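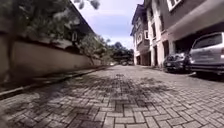

The toads at Otdale start moving in the last weeks of winter, usually after dark on a mild, damp evening. They leave the gardens and the scrub behind the allotments and head for the old clay pond, and to get there they have to cross Vallow Lane. Last spring the patrol carried 3104 of them over in buckets. It also picked up 165 dead ones, and those are only the ones that could still be recognised.

I have been on the patrol for a good while and I would not want it to stop. But I think we have let it stand in for the work that should have been done on the lane itself. The council knows that people in reflective jackets will turn up every year, so the crossing never gets near the top of anyone's list.

A tunnel under the lane was talked about when the houses at Amard Rise were approved. Two were drawn on the first plans. Neither was built, and the condition that mentioned them was reworded so that "suitable measures" would be enough. The suitable measures were a pair of warning signs, one of which faces a hedge.

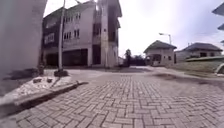 Page 2

Signs do very little. Drivers who already care slow down, and the rest don't see a toad until they have gone over it. A night closure would do far more. Other places shut a lane from dusk until early morning for a few weeks and people get used to it. Vallow Lane has a perfectly good alternative by the main road, which adds two minutes if the lights are against you.

The objection I hear most is that toads are common and the money would be better spent on something rare. I don't agree. They aren't as common as they were, and a pond that loses its breeding adults year after year can be empty before anyone has thought to call the animal rare. Older residents remember hearing them from their bedrooms. I can't hear them from mine, and I live closer.
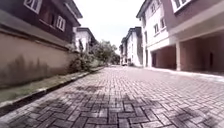
The other objection is cost, and there I have some sympathy. Tunnels are expensive to put in under a lane that is already built, and they need fencing to guide the animals, which has to be kept clear of leaves and mended when a mower goes through it. That is a reason to do the closure first. It needs a traffic order, some barriers and somebody paid to put them out. The tunnels can then go in when the lane is next dug up for drains, as it will be.

Gully pots need looking at too. Toads follow a kerb until they find a gap, and too often the gap is a drain. Small ladders can be fitted inside, and dropped kerbs help them get off the road.

The council takes comments on its highways plan until the end of May. I have sent mine, asking for the closure to be in place before next season.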